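Relivness pauses basket-handling trials after grip fault, with a fix now on test

VIRNSIDE – April

Hi, I'm Danica Vaněk, and I run the handling team at Relivness. We've put out plenty of cheerful releases about our table-top packing arms, so it's only fair that you get one from me about a bad week too.

Earlier this month one of our arms at the Virnside lab let go of a basket it was supposed to be holding steady. The basket slid, the second arm kept going to where the basket had been, and it pressed down on the bare table for long enough to bend a finger joint. No person was touched. Tatiana Štěpánek was standing at the bench and hit the stop button, and I'm very glad she was quick!

We shut down all trials that afternoon and went through the logs. The fault sits in the software that decides how hard the fingers should squeeze. On a hard plastic bin the force reading climbs and then stays put. On a woven basket the strands give a little, the reading dips, and our software took that dip to mean the job was done. So the fingers opened. Markos Lambrakis got it to happen again on the bench within an hour, and after that he could do it pretty much on demand.

What bugs me more is the second part. The other arm should have stopped the moment the first one lost its hold, and it didn't, because the two were only checking in with each other at the start and end of each move. That was our design choice and it was a poor one. I signed off on it.

We've changed both things. The grip now has to be told to open by the task itself, and a dip in the reading makes it hold and wait. The arms also compare notes every 30 milliseconds, and if either one loses its grip, both freeze. We've cut the top pressing force as well, and that limit stays in place until I'm happy (I'm not there yet).

Testing started over with the simplest job we have, one toy fruit and one basket. We've done 450 runs since the update. The grip held in all but 5 of them, and in those 5 both arms froze the way they should. I want 100 clean runs in a row before we go back to mixed loads, and we haven't got them.

Kidow, who were due to take the first two units, have agreed to wait, and Benvinda Macedo and her crew there have been really decent about it. If you already use our older Tseng arm, it runs different grip software and works alone, so there's nothing you need to do. If you've seen a grip open when it shouldn't on any of our gear, though, please tell us – even if it only happened once and you shrugged it off.

Emilian Furtună is taking press calls for us and can send over the full fault report. I'm happy to talk too, but I'm at the bench most mornings, so afternoons are a better bet.

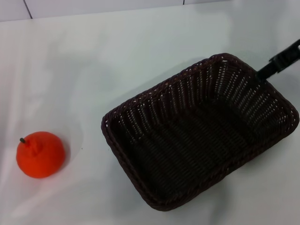 The report runs long, and the part on the squeeze readings is the bit I'd start with. We'll put out another note when trials with mixed loads are back on.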